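Trollwood Podcast and Community Tech Radio – Progress Report to the Hedus Fund
Second period, May 11, 2026

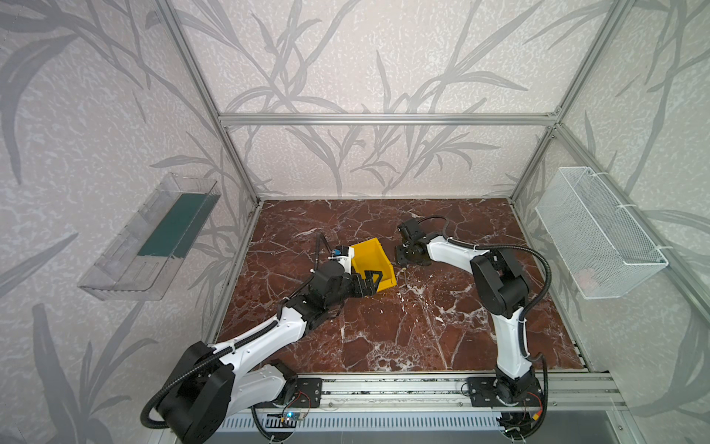 Rosângela Mendonça wrote to us after the first report that the episodes were good to hear but too long for people on the bus, and that she would prefer one subject explained well over five subjects in a hurry. We took this remark seriously and it changed the plan for the period. Most of what follows comes from that change.

Episodes

In the application we promised a weekly technology program of one hour. Since December we make two shorter programs per week in its place. The first is the news program, with phones, laptops, operating system updates and prices. The second takes one question from a listener and stays with it until the end. The length is now under 40 minutes for both. Martim Calado edits the news program and Zulmira Guerreiro edits the listener program, and they exchange when one of them is away.

The listener program has the better numbers. Episodes about moving photos from an old phone, about what to do when a laptop does not receive updates any more, and about home routers were all downloaded more than the news of the same week. The router episode reached nearly 300 downloads in its first days, the highest for us until now. The news program did not grow. We do not want to stop it, but we will look at it again before the next report.

Hosting and website

The move from Sperling to Usico is finished. It took longer than we wrote in the plan. The old feed address had to be redirected, and for several days in the winter some subscribers received old episodes again as if they were new. Hélder Coelho answered the complaints one by one and published a short apology on the website. All 92 episodes of the archive are now on the new host with their notes. The search function on the site works for titles only. Search inside the notes was also promised, and it is not ready.

Transcripts

This is the part where we are behind. The automatic transcripts make many errors with product names and with the accents of our guests, mine included, and each one must be read by a person. We have transcripts for all listener programs of this period, but for the news programs only from the last month. Albertina Baptista has prepared a list of correct spellings which the software can use, and the correction goes faster now.

Budget

The spending on hosting is lower than planned, and the spending on editing is higher, as we make more episodes. We ask permission to move the unused hosting money to the transcript line. The total does not change. The signed table is in the annex, with the invoices in order of date.

Guests and giveaway

The giveaway of a refurbished tablet was done on the program and the winner has confirmed. We had hoped for more guests from the repair shops of the town. Several agreed and then canceled in the busy season – we will invite them again in a quieter month.

Next period

– finish the news transcripts
– search inside the episode notes
– a short series on passwords and account recovery, requested many times by older listeners
– a decision about the news program, with a listener survey before it

We would be thankful for an answer about the budget change before we sign the next editing contract. Questions about the figures can go to Albertina, and all others to me.

Hélder Coelho
for the Trollwood team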